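Folding clothes is still slow work for machines, home trial shows

Household robots can now follow a line on the floor and carry a tray, but laundry remains a hard job for them. This is the conclusion of a small study which the engineering office Marino presented on Wednesday in Prisov.

The team looked at 14 ordinary tasks, from wiping a table to hanging up a coat. Folding clothes took the most time to learn, and hooded sweatshirts were the worst of all. A T-shirt is almost flat, but a hoodie has a thick hood, a pocket and two long sleeves that can go anywhere.

"A cup has the same shape every morning," said Styliani Pappas, who leads the study. "A sweatshirt has a new shape each time you touch it."

A folded hoodie should end as a rectangle, with the hood at the top, and on a soft blanket this is more difficult than on a hard table. 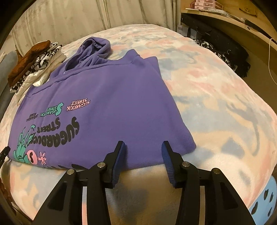
Sleeves are the main problem

According to the report, the software completed a full fold without help in 3 of 14 attempts. Most failures began with the sleeves. The machine took hold of the fabric in a wrong place, or it pulled two layers when it needed one. For a person, the fingers feel this difference at once. A pair of stiff jaws must find it in another way, mostly by looking.

With a sleeve between the jaws, the rest of the garment is still free to crease and turn, and the next step depends on how it lies.
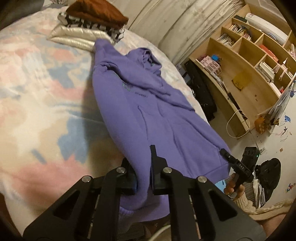 Speed is also a question. The office says that its system needs four minutes for one sweatshirt, and a laundry shop cannot wait so long. Maneck, a company which washes work clothes for hotels, handles 400 pieces in a shift and has no plan to change its folding tables this year. Its shop manager, Styliani Chatzigeorgiou, would first like to see a machine that can sort the clothes — folding could come later.

Marino will continue the tests until August. The next group of tasks includes towels, bed sheets and socks in pairs.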